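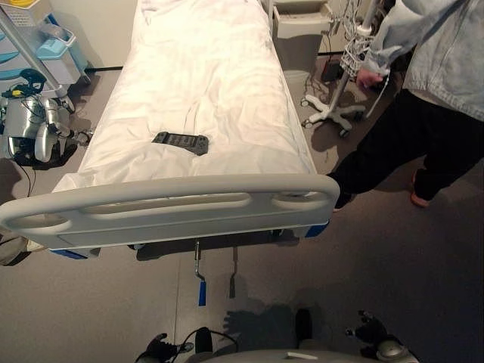 Tala Daher pediu que estas dicas começassem pelo chão, porque foi com os cabos que o clube perdeu mais tempo na primeira semana. Ficam então os cabos em primeiro lugar.

## Antes de ligar o robô

- Travar as rodas da cama.
- Prender os cabos soltos com velcro. Fita adesiva deixa cola no piso.
- Limpar manivelas e punhos com pano húmido e sabão neutro, e secar logo.
- Combinar quem fica junto à paragem de emergência.

## A manivela

O exercício do projeto Hestden é pegar na manivela aos pés da cama e rodá-la. Convém treinar primeiro só a pega, com o punho parado.

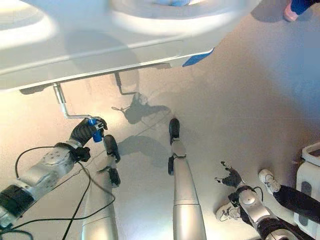
Adom Mensah discorda: no grupo dele rodaram logo no primeiro dia e aprenderam mais depressa. Pode ser, mas gastaram 4 punhos de treino. Quem for pelo caminho dele deve baixar a velocidade e parar a cada meia volta.

Se a manivela range, basta uma gota de óleo fino no eixo. No punho não se põe óleo, escorrega. Sombras fortes no chão atrapalham a câmara; uma cortina clara resolve.

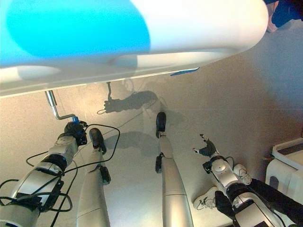
Já experimentaram fechar os dedos mais devagar, pergunta Si-eun Na, que com 7 tentativas seguidas não perdeu a pega. Resulta melhor com o pulso alinhado com o punho antes de fechar.

## Para arrumar

Enrolar os cabos em voltas largas, sem dobrar junto aos conectores. Anotar no caderno as horas de uso. A revisão das juntas faz-se a cada 2.000 ciclos, e a próxima está marcada para novembro, na oficina de Altitz.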